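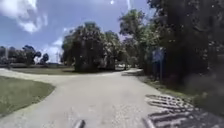 The fork in the path, with the big tree in its usual place in the middle of the argument.

LEFT OR STRAIGHT ON?

The Plimville Paths Group met on 24th February to settle the matter of the fork, and I can report that the matter is in fine health and expects to live for years.

For newer readers: the main path through the park splits before it gets to the big tree. One arm bends left along the grass in front of the trees. The other, narrower, keeps more or less straight on and goes into the shade. There is no sign pointing the way. People who walk it every day don't need one, and people who don't walk it every day end up at the wrong gate and ask Ayman Aoun, who lives opposite and has started pruning his hedge at quieter hours.

So, a sign. We have 138 dollars left from the bake sale, and a small post with two arms on it seemed like something a group of adults could agree to. Elínborg Brøndum had a drawing with her. The drawing was good. It said "Drernik Street" with an arrow to the left and "Pond" with an arrow straight ahead, and for a short and beautiful time it looked as if we would be home before dark.

Then Teodoro Sebastian asked whether the pond was really straight ahead. It is, if you walk for long enough, but the left arm gets you there too, and he says it's quicker. Aigars Uibo says it isn't. Both of them have timed it, and both of them came out at eight minutes, and each regards this as proof.

We then spent a good while on where the post would stand. Put it on the lawn side and the mower has to go around it. Put it on the right, in the planting, and by summer you'd need to part the leaves to read it. Somebody suggested hanging it on the tree and was looked at. The tree is the reason most of us go that way in the first place, and I'd like it left alone too, though I didn't say so at the time as I was holding the cake.

Other business, quickly. The curved edge of the lawn is going to be recut in April, provided we can borrow the half-moon edger from the Catacutan Road allotments again. We returned it last time with a different handle. They have been gracious.

The pavement is getting a little worn, which I mention so that three of you can stop emailing me. The parks office says it is on the list. I asked how long the list was and they said it was in order of urgency, so I thanked them and hung up.

Shade walks start up again in April as well, going in under the trees by the straight-on branch and coming back along the grass. Ronaldo Dumlao is leading. He keeps a pace best described as informative, so bring a layer for the stops. We had about 33 people on last year's first walk and 2 on the one in the rain, and both of those were Ronaldo's relatives.

If you have a view on the sign, write it down and drop it in the box by the door at Graltico Hardware. One side of one sheet, please. Maps are welcome. Teodoro, we already have yours.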